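Zastach Room Planner, site licence: a buyer's review

Reviewed on a purchased licence over 11 weeks. No discount or loan was taken from the supplier.

What it is

Zastach Room Planner is a simulation package for working out what mobile and bench-mounted manipulators can reach in a furnished room. You build or import a room, place a robot in it, attach virtual cameras and run task scripts. The output is a set of rendered views plus a log of joint positions, contacts and timings. It is sold by Kornmont as a yearly licence with a fixed number of seats, and our interest was a narrow one: can it stop a small team from buying the wrong arm?

Our group had money for one two-arm platform and its fittings. Two quotes were on the table. Before signing either, Karla Chávez argued for spending a small part of the equipment budget on simulation. The rest of this review records how that went.

Installation and seats

The installer is plain and does what it says. The licence server is a separate download and needs a fixed address on the network, which the quick start leaves out and the full manual puts in an appendix. A licence covers 3 seats. A headless render node counts as a seat. Kornmont confirmed this by email when we asked, and the price sheet should say so too. Anyone planning to run batches overnight while two people work during the day has already used the lot.

Graphics memory is the real limit. Rooms with plain walls load quickly. Rooms with textured plaster, woven panels and tiled floors take a good deal longer, and a second robot arm adds less to the load than a second camera does. Budget for the workstation at the same time as the licence. We did not, and had to move money between headings in July.

Room library

The stock library holds 80 rooms, mostly domestic. Furniture is movable and most of it has sensible mass and friction values, although we corrected several table tops by hand. Doors swing on proper hinges. Wall coverings and floors can be swapped without rebuilding the room. Small props such as trays, pencils and lamps are of mixed quality: the shapes are good enough for planning a grasp, but the collision meshes on thin items are too fat by default. Set them to the fine mesh before trusting any contact result.

Import from floor plans works for rectangular rooms. Andor Lengyel spent two afternoons on an L-shaped one and ended up drawing it from scratch.

Robot models

Models for the common arm and gripper types are included. Others can be brought in from a standard description file. The Montes two-arm file loaded at the first attempt. The Lultik file needed its joint limits rewritten, a fault in the file and not in the planner. Swapping one gripper for another takes a few minutes, and this is the feature that earned most of the licence fee. We compared four grippers on the same task without ordering any of them.

Cameras can be fixed to the room, the body or the wrist. Body views are good for judging how an arm approaches a table. Wrist views are less comfortable to look at, but they show how much of the picture is lost when a gripper is close to a wall, and that decides whether a second camera has to go on the order.

Accuracy against hardware

Magnus Haldane arranged a day on a hired arm to check the results. Reach agreed well enough for purchasing. Cycle times did not: the simulated arm settled sooner than the hired one, and we now add 30 per cent to every timing before it goes into a plan. Grip force figures should be treated as a ranking and no more. Soft objects are outside what the package can do at present, whatever the brochure implies.

Cost planning

The licence is the smallest line. In our case the larger ones were the workstation, staff time for building rooms, and the yearly renewal, which has to be found from running costs if the first year was bought from capital. Support is included for the first year only. Eftychia Sfakianakis handled the renewal quote and advises asking for it in writing before the first purchase, with the seat count stated.

Training is optional. Booker Iwasaki took the short course and found that the second half repeated the manual. One person attending is enough.

Faults

The undo history is cleared on every save. Camera names are lost on export. The log viewer sorts joint names alphabetically, so left and right arm entries are mixed together, and there is no filter. None of these prevents use, but all were present in the previous release as well.

Verdict

Worth buying for teams choosing between platforms or grippers, provided that the workstation is costed in. Poor value for anyone who has already placed the order for hardware and only wants timings.

Views rendered from one of our test rooms: 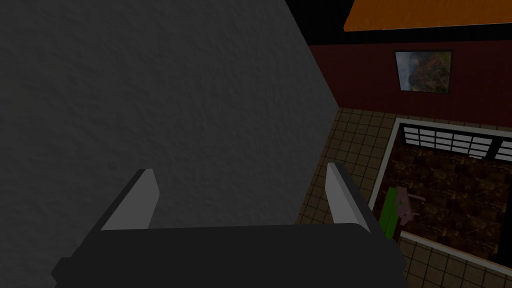
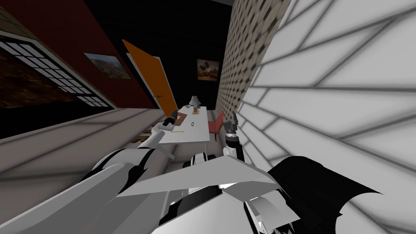
Can the licence be put on hold between projects?

Kornmont does not offer a pause. The term runs from the date of activation, so the sensible course is to order early if the budget year demands it and leave the key unused until the rooms and robot files are ready. A lapsed licence still opens saved projects for viewing, but it will not run scripts or render.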